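Reading time: 1 min

Dudholm Extends Upholstery Repair Service to Cerkdale

CERKDALE, 26 May 2026 – Dudholm, a furniture repair firm, will open a workshop in Cerkdale in June. The site will take in leather and fabric seating for seam repair, foam replacement and frame work.

The workshop has 5 benches and a separate room for cutting. Standard seam repairs will be returned within 3 working days. Full recovering takes up to 29 days, depending on the supply of hides.

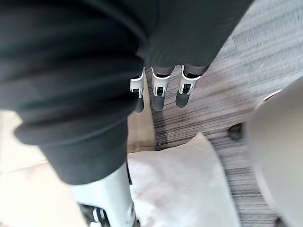
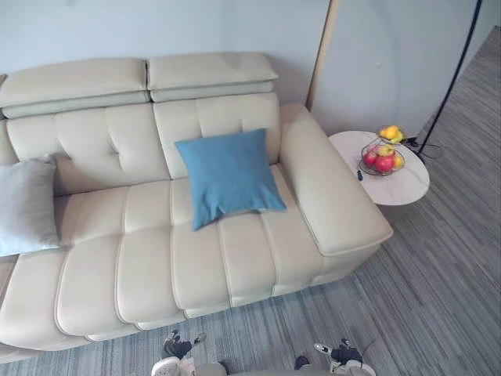

Prices start at $248 for a single seat section and include pickup inside the Cerkdale city limits. Customers in Flernitz may drop off loose cushions at the Csonka counter – larger items must be booked by phone.

"Most seats fail at the seam before the hide wears out," said Buppha Siriwan, head of repairs. "We quote for the seam first."

Bookings open on the first working day of June.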